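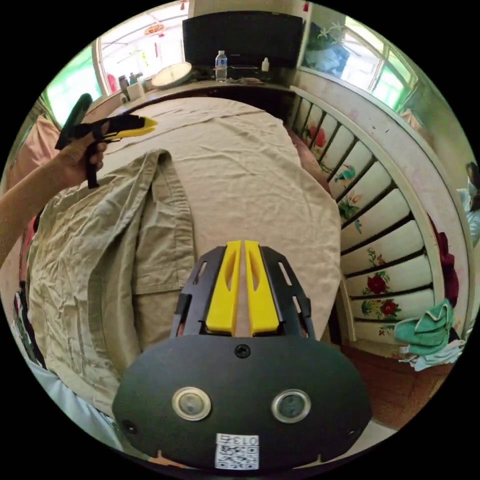 A reader from Pridden wrote in to ask whether the Vorkden novels would ever be finished, having waited for the fourth book through two changes of cover and one change of publisher. The answer came on 2024-04-02, when Pleltcombe Press said the manuscript is complete and has gone to the copy editor.

The book, titled The Salt Assessor, picks up 16 years after the third volume and moves most of the action from the port of Vorkden to the hill farms behind it. The publisher says it runs to 43 chapters, which makes it the longest in the series. An earlier draft was longer still. One storyline, about a disputed will, was taken out during the last round of revisions and may be published later as a separate novella.

Pleltcombe took over the series when its first publisher closed its fantasy line. The first three books had been out of print in paperback, and used copies were getting hard to find. The press plans to reissue all three ahead of the new one, with the maps redrawn and the glossary moved to the front. A few errors in the second book will be fixed, including the chapter where the river runs the wrong way.

The first printing of The Salt Assessor will be 2000 copies in hardcover, with an e-book to follow on the same day. A further 50 copies will be bound in cloth and signed. Those will be sold only through the Kołodziej bookstore in Pridden, which hosted the launch of the first book and still keeps a shelf for the series next to the register. The store is taking names for the signed edition now but will not charge anyone until the books arrive.

No audiobook has been announced. The press said it is talking with the narrator of the earlier recordings and would like to keep the same voice for all four.

Publication is set for January. The date had been fall, but the press moved it back to leave time for the reissues and for a second proofread of the appendix, a set of tax records written in the dialect of the hill country. Advance copies for reviewers will go out in late fall as plain paperbacks without the maps.

Readers who ordered the fourth book from the old publisher should have had their money returned when the line closed. Those orders did not carry over, and a new order has to be placed with Pleltcombe or through a local store.

The first chapter will be posted on the Pleltcombe website this summer, along with the new cover. A reading at the Kołodziej store is planned for publication week, with the time to be announced.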